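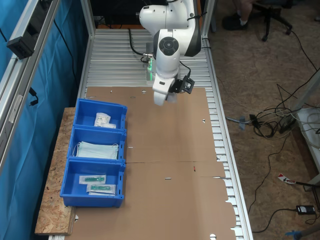

Packing boxes is the chore I keep coming back to whenever somebody asks me if the machines are ready for real work yet. Everybody wants to hear about laundry and dishes (me too, I hate dishes!), but folding up a carton and putting the right stuff in it is something thousands of people do all day long, and it's a lot harder than it sounds. So on Wednesday I drove out to Flultwood to see how Randik is getting on with it, and I spent most of the afternoon next to a slatted aluminum bench with a white arm hanging over it, a big sheet of brown cardboard lying flat underneath, and three blue bins down the left side, one of them holding a stack of pale blue face masks. The job is easy to say out loud. Make the box, fill it from the bins, close it. My eight-year-old could do it, though she'd want to be paid.

Randik is a small outfit, and what they're after is kitting, which means putting together small mixed orders of supplies that go out to clinics and the like. Right now that's hand work pretty much everywhere. The company has been running its trial since February, and Ayten Coşkun, who leads it, was nice enough to let me hang around and ask dumb questions.

My first dumb question was why they bother with the box at all. Couldn't a person fold the thing and let the arm do the filling? She laughed and said that's what every visitor asks, and that plenty of the companies she talks to would be happy with exactly that. But she wants the whole job. "If somebody has to stand there folding for it, you've built a very expensive helper for that person," she told me. "I want them to be able to walk away and do something else."

The trouble is the cardboard. It bends where you want it to and then it bends a little where you don't — and every sheet has its own opinion about how stiff the creases are. A sheet that sat in a damp corner over the weekend folds differently from one fresh off the stack. Tabs have to find their slots, and a tab that's a hair off will just buckle and sit there looking sad. I've done this with moving boxes on my living room floor, swearing the whole time, so I have a lot of sympathy.

Then there's the stuff that goes inside. Coşkun says slippery see-through packaging gives them more grief than anything else, partly for the grip and partly because cameras have a rough time with shiny plastic. Masks are a headache of their own kind. You want one, you get two, or you get one with its neighbor hanging on by an ear loop. She showed me the log from the trial so far, and it has 1090 attempts in it. She wouldn't let me print the success rate, and I did ask more than once! What she would say is that the filling part has gotten decent and the folding part is where she loses sleep.

She did give me one number I can use. A full order, box and all, takes the arm 12 minutes on a good run. A practiced packer at the same bench does it in two. I thought she'd be embarrassed by that, but she brought it up herself and seemed pretty cheerful about it. Her argument is that speed is the easier thing to fix once the machine stops needing to be rescued, and that an arm plugging away overnight doesn't have to beat anyone in a race. I buy maybe half of that. If it jams at 1 a.m. and the building is dark, you've got one crumpled box and a lot of hours of nothing.

I also called over to Bakos, a mail-order supply house that has been following the trial and might be the first customer. The shift lead I talked to (she asked me to leave her name out) has packed orders for most of her working life and was a lot less excited than I was. She'd love help with the boring repeat orders, she said, the ones where it's the same few things over and over. For the mixed ones she doesn't see it happening soon. Her people catch mistakes while they pack — a split pouch, an expired date, an order that plainly makes no sense — and she wants to know who's going to catch those. I passed that on to Coşkun, and she said it's a fair worry and that they haven't started on it yet.

And the house chores? I had to ask. Coşkun's answer was a flat no, at least from her shop. A bench is one place with one kind of job, and a kitchen is a different mess every night. She did say that whatever they learn about creases and floppy stuff ought to help somebody with towels someday. Brudden, which shares the building with them, has been poking at shirt folding for a while, and I'm trying to get in to see that next. They haven't called me back, but I'm stubborn.

So, can machines do this job yet? From what I heard, part of it, slowly, with somebody close by. I'd still put my money on the packers for a good while, and I think Coşkun would too if you caught her at the end of a long day. Randik plans to keep the trial going at the same bench and then move a second arm over to Bakos for the repeat orders only. I've asked to be there the first morning it runs, and I'll write it up here when it does.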